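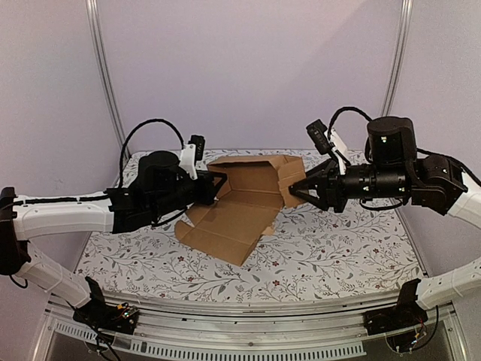 3.2 Der Zuschnitt und seine Faltung

Die Faltschachtel aus Wellpappe ist in der Verpackungsliteratur meistens als fertiger Körper beschrieben, also mit Länge, Breite, Höhe und Tragkraft. Der Zustand davor bekommt wenig Aufmerksamkeit. Für unsere Untersuchung ist aber gerade dieser Zustand wichtig, denn die Fehler, welche wir im Lager von Erkivau beobachtet haben, entstehen fast alle zwischen dem flachen Zuschnitt und der ersten stehenden Wand. In Abbildung 1 steht eine Seitenwand schon hinter der flachen Bodenplatte, während eine Lasche noch lose nach vorne liegt; diese Lage nennen wir im Folgenden den Zwischenzustand Z1. Man erkennt auch, dass die Rillen und Schlitze über den ganzen Karton verteilt sind. In Z1 hat der Karton noch keine eigene Stabilität. Die Wand steht, so lange sie gehalten wird, und eine Klebung oder ein Steckverschluss wirkt noch nicht.

Abbildung 1: Teilweise gefalteter Karton aus hellbrauner Wellpappe, Zwischenzustand Z1.

Wir unterscheiden zwischen Rillen, die vom Hersteller eingepresst sind, und Knicken, die erst bei der Handhabung entstehen. Die beiden sind nicht immer leicht zu trennen. Eine Rille verläuft gerade und parallel zu einer Kante, und das Papier ist an ihr nicht gebrochen. Ein Knick weicht von der Geraden ab und endet oft mitten in einer Fläche. Für die Auswertung haben wir jeden Knick von mehr als 3 cm Länge als Schaden gezählt, kürzere haben wir nur notiert.

Das Material kam von zwei Lieferanten, Brendden und Clukitz. Es wurden 900 Zuschnitte bestellt, von welchen 465 in die Auswertung eingegangen sind. Die übrigen waren entweder schon auf der Palette verzogen oder sie wurden für die Vorversuche im Mai gebraucht. Dass der Ausschuss so gross ist, hat uns selbst überrascht, und wir kommen in Abschnitt 5 darauf zurück. Alle Zuschnitte wurden vor dem Versuch flach gelagert, in Stapeln von höchstens 200 Stück. Höhere Stapel haben in den Vorversuchen die untersten Lagen so stark gedrückt, dass die Rillen ihre Form teilweise verloren haben und beim Falten nicht mehr führten.

3.3 Ausgangslage auf der Arbeitsfläche

Ein Punkt, der in früheren Arbeiten selten berichtet wird, ist die Drehung des Zuschnitts zu Beginn. Wer einen Karton von Hand aufrichtet, legt ihn meistens nicht parallel zur Tischkante hin. Er nimmt ihn vom Stapel, lässt ihn auf den Tisch gleiten und beginnt mit der Lasche, die ihm am nächsten ist. Wir haben deshalb darauf verzichtet, eine parallele Lage vorzuschreiben, und lassen ausdrücklich auch diagonale Lagen zu. Die Ausgangslage wird mit Z0 bezeichnet und umfasst jeden Zuschnitt, der vollständig entfaltet und flach aufliegt, unabhängig von seinem Winkel zum Tisch. 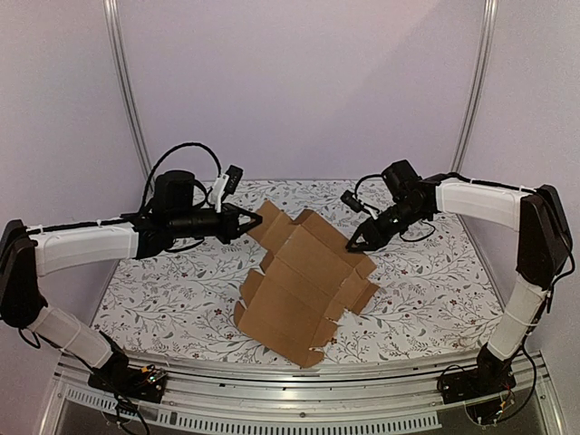

Von Z0 aus gibt es grundsätzlich zwei Wege. Beim ersten Weg wird zuerst eine lange Wand aufgestellt und danach werden die Laschen eingeschlagen. Beim zweiten Weg werden die Laschen zuerst vorgebrochen, das heisst kurz über ihre Rille hinaus gebogen und wieder zurückgelegt, und erst danach wird die Wand aufgestellt. Der zweite Weg braucht mehr Zeit. Er hat aber den Vorteil, dass die Rille später beim Aufrichten weniger Widerstand gibt und die Wand nicht schräg zieht. Castillo, die dritte am Projekt beteiligte Werkstatt, arbeitet seit Jahren nur nach dem zweiten Weg, ohne dass dies dort schriftlich festgehalten wäre.

Für beide Wege gilt, dass die Unterlage einen Einfluss hat. Auf einer glatten Tischplatte rutscht der Zuschnitt weg, sobald man eine Lasche anhebt, und die Faltlinie wandert. Ein Tuch vermindert dieses Rutschen, kann aber selbst Falten bilden, die unter dem Karton liegen bleiben. Das Tuch soll daher nach jedem Durchgang glattgestrichen werden. Die Dicke des Tuches haben wir nicht variiert, und es ist möglich, dass ein festerer Stoff andere Ergebnisse geben würde.

Der Endzustand Z3 ist erreicht, wenn alle Wände stehen und der Karton nach dem Loslassen seine Form behält. Durchgänge, die in Z2 stehen geblieben sind, also mit allen Wänden, aber mit mindestens einer offenen Lasche, wurden getrennt ausgewertet und sind in den folgenden Werten nicht enthalten.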